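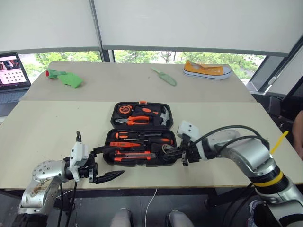
According to Urs Hämmerli, the job comes down to matching three pieces of paper: the purchase order, the packing slip and the invoice. When they agree, the books go to the floor. When they don't, somebody has to write to the publisher before lunch, and that will be you.

Print this page | E-mail this page

RECEIVING AND RETURNS CLERK
Tedley Books, downtown store
Part time, 30 hours per week, permanent

Tedley Books is an independent general bookstore with a used section upstairs and a small events program. We are hiring one clerk for the receiving room. The position reports to the inventory manager, Benedicta Dogbe. Work begins in January, after the holiday returns window opens.

Scope of the position

The clerk receives all new stock, processes returns to publishers and wholesalers, and maintains the special order shelf. The clerk does not select titles. Buying is done by Benedicta Dogbe (adult fiction, nonfiction, children's) and Ismail Ragab (poetry, small press, works in translation). You will, however, be asked to report sales patterns and damaged-stock patterns to both buyers, in writing, once a month.

Receiving

Deliveries arrive by the alley door from 7:30 a.m. Cartons are opened, checked against the purchase order by ISBN and quantity, and entered in Zurkeder, our inventory system. Prior experience with Zurkeder is not required. Experience with any point-of-sale or library circulation system is useful.

Check the ISBN on the copyright page as well as the barcode when a title exists in more than one edition. Reissues with new cover art are the most frequent source of wrong records. A hardcover received under the paperback ISBN will sell at the wrong price until it is caught, and the return will be refused.

Price stickers go on the lower right of the back cover, clear of the barcode. Signed copies get a belly band and no sticker. Books with deckled edges are not rejected as damaged.

Strict on-sale titles are logged, resealed and held on the locked shelf until their release date. They are not shown to staff or customers, and advance copies are kept separately from them at all times.

Returns

The returns list is generated weekly. It contains titles that have been in stock past the review point without a sale, less anything a buyer has marked to keep. The most recent list ran to 1060 titles – larger than usual, and a fair picture of the backlog you would inherit. Each line is pulled, checked for condition, matched to the original invoice where the publisher requires it, and packed.

Terms differ by publisher. Some accept returns only within a fixed period, some want prior authorization, and several small presses sell to us nonreturnable. A summary of terms is kept in the receiving room and is updated by the clerk. Claims for shortages and damage must be filed within 30 days of the invoice date. We lost credits last year on claims filed late, and the new clerk will be responsible for seeing that this does not happen again.

Special orders

Customer orders are matched on arrival, tagged with the customer's surname and order number, and shelved alphabetically behind the register. The clerk sends the notification. Orders not collected are followed up once by phone and then released to stock, or returned if the title is returnable. Orders for school reading lists are handled in bulk and have their own form.

Consignment

We hold four consignment accounts, including the Zeleke chapbook series and the quarterly from Justska. Consignment stock is counted by hand and kept off the returns list. Statements go to the publisher each quarter, prepared by the clerk and signed by a buyer.

Hours

Monday through Friday, 7:30 a.m. to 1:30 p.m. The receiving room is closed on Sunday, and no weekend work is expected outside the annual stock count, which is paid at the overtime rate. The clerk may be asked to cover the register for short periods.

Physical requirements

Standing for most of the shift. Lifting and carrying cartons of up to 40 pounds. Use of a hand truck, a step stool and a box cutter. The receiving room is on the ground floor and has level access from the alley. The upper floor is reached by stairs only. Applicants who would need adjustments to any of the above should say so in their letter and we will discuss it before the interview.

Required

Accurate data entry. Clear written English for correspondence with publishers. Ability to alphabetize by author and to follow our section scheme once trained. Reliable early arrival.

Preferred

One year or more in a bookstore, library technical services department, or warehouse. Familiarity with publisher catalogs and with the difference between trade and short discount. Reading knowledge of a second language, which helps with import invoices.

Pay and benefits

Hourly, paid every two weeks. The rate is stated in the application packet and is the same for all entry-level inventory staff. Paid sick leave and vacation accrue from the first day. Staff discount applies to books and stationery, but not to consignment stock. Advance reading copies are available to staff through the shared shelf.

How to apply

Send a letter of one page and a résumé to the attention of Benedicta Dogbe, or hand them in at the register in a sealed envelope. Please don't send writing samples. In the letter, describe one occasion on which you found and corrected an error in a record of any kind. Shortlisted applicants will be invited to a paid trial shift consisting of one delivery and one section of the returns list.

Print | E-mail to a friend

Comments (4)

Mulugeta Kahsay
Is the trial shift on Zurkeder or on paper? I've only used library software.

Benedicta Dogbe
Paper for the trial. Training on the system takes place in the first week.

Elaine Brandão
I held this job for two winters. Learn the import invoices early – the discount is often printed per line and the freight is hidden in the total. Also, the terms summary was badly out of date when I left, so I would check every small press on it before packing anything.

Ismail Ragab
The small press section has been redone through the letter M. The rest is still as Elaine left it.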